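The Working Table: Furnik and the Case for a Plain White Surface

In a side room at Menbridge, the furniture maker Furnik has spent the winter on a subject that seldom earns a page in any magazine: the tabletop. The firm has built desks and benches for schools, clinics and offices for many years, and its design office now believes that the large, plain, pale table deserves closer study.

"People buy a table for its legs and live with its top," says Marloes Van Dijk, head of design. Her department asked 269 customers how they used their tables in the course of an ordinary day. Most replied that the surface served for storage by mid-morning and for work only in the hours that remained.

The response is a broad white top, free of trays, grooves and fitted accessories. A pale ground makes small dark items easier to find — a screw, a cable tie, the cap of a pen — and it gives an even background to whatever is being sorted, opened or put together. It also shows every mark, a point on which Furnik's sales staff have had to be frank with buyers.

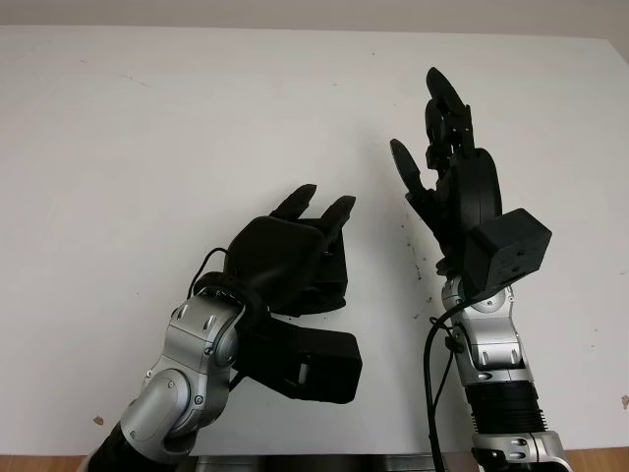
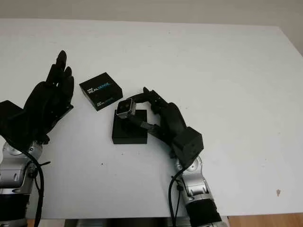

The large white tabletop at Menbridge; in the second picture, a black box lettered "intel REALSENSE" lies at an angle on it.

Keeping the Surface Clear

Bukola Ibrahim, who advises the firm on workplace habits, recommends that a shared table should hold only the items needed for the task in hand. Boxes should be opened, emptied and removed before the next one is brought over. She suggests a full clearing every 60 minutes, with a soft cloth and a little mild soap. Scouring pads should be avoided, as they dull the finish and leave it more likely to stain.

Edges require separate attention. Dust gathers where the top meets its border, and a dry brush is better suited to the join than a damp cloth.

A Modest First Run

Furnik will produce 784 tables in the first run, of which 100 are reserved for schools. Catriona Lennox, who manages production, expects deliveries to begin in March. A smaller version for home use remains under discussion, and the design office has yet to settle on its height.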